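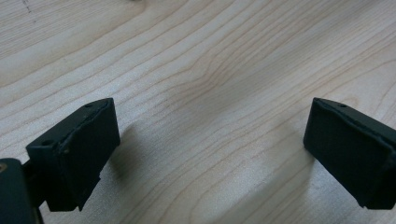 6th September

Up before six with the bad knee. Made coffee and sat in the kitchen until it got light, then wrote the letter to the county about the well, which I have been putting off since the notice came. It took three tries. The first one was rude and the second one was so polite it didn't ask for anything. The third says that the water has been brown after every hard rain this summer, that the road crew dug out the ditch on our side in spring, and would they please send a person to look. I put the parcel number on it, 3439, and signed it before I could start over.

Drove into Parnwood to mail it. The post office had one window open and a line to the door. Tamsin Kasprzak was ahead of me with a box for her son. She told me their well has been fine, but they are up the hill and went down a lot deeper when they drilled. She thinks ours was dug by hand originally and only lined later. I said I thought so too but had no papers for it. Her husband used to have an old map of the wells on the ridge and she will ask him where it went.

Bought bread, lamp oil, a bag of onions and the wrong size of filter. I knew it was the wrong size when I picked it up and somehow still paid for it. Will take it back when I go in for the feed.

Henk Declercq called at noon. He can come and test the water himself but not until after he finishes at Van Hecke, where they have him replacing all the pumps. He wants me to run the kitchen tap for 30 minutes the night before and then leave it alone until he gets here. He also said to stop drinking it, and I told him we stopped in August. He asked what we were cooking with. I said the same bottled water as we drink, and he seemed satisfied. We are going through a lot of it. The empty jugs are stacked by the back steps and I need to take them in for the deposit.

Lunch was soup from yesterday. Annelies had hers standing up and went back to the beans. She has 4 rows still to pull and wants them down before the weather turns. I offered to help and lasted maybe half a row before the knee quit on me, so I sat on the bucket and shelled what she threw over. Some of the pods had mold inside. We kept those apart for the compost.

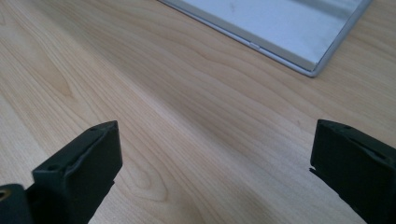 In the afternoon I went through the folder of house papers looking for anything about the well. There is a receipt for the roof, two for the stove, the survey from when the back lot was split off, and a great many letters from the insurance company that say nothing. The survey shows the well as a small circle with no depth or date. I held it up to the window in case there was a pencil note that had faded, but there wasn't. Around the low place at the southeast corner the contour lines bend around an oval, the way the grain does on a pale tabletop, and that oval is exactly where the water stands in March. The well circle is just below it. I had never put those two things together before. If the new ditch is sending more water to that corner, it would sit there and work its way down, and we would be drinking it. I wrote this on a sheet of paper for Henk so I don't tell it to him backwards.

Celeste Tavares stopped in at four to return the canning kettle. She has put up 30 quarts of tomatoes and says she never wants to see another one. She left us 3 jars. We talked about her sister's house, which is finally sold, though for less than they asked. She looked at the survey and agreed with me about the low corner, but she also told me a raised lid and a new seal might fix most of it. Her uncle's well had a cracked lid for years and all kinds of things got in. I went out with the flashlight after she left and could not see a crack, but the near side of the collar has settled and there is a gap I can get two fingers into.

Put a piece of tarp over it with bricks on the corners for tonight.

Supper was potatoes, onions and the good part of the beans. Annelies says she can finish the rows tomorrow if it stays dry. Radio says rain by evening. Knee says sooner. Need to call about the filter and find the bucket lid.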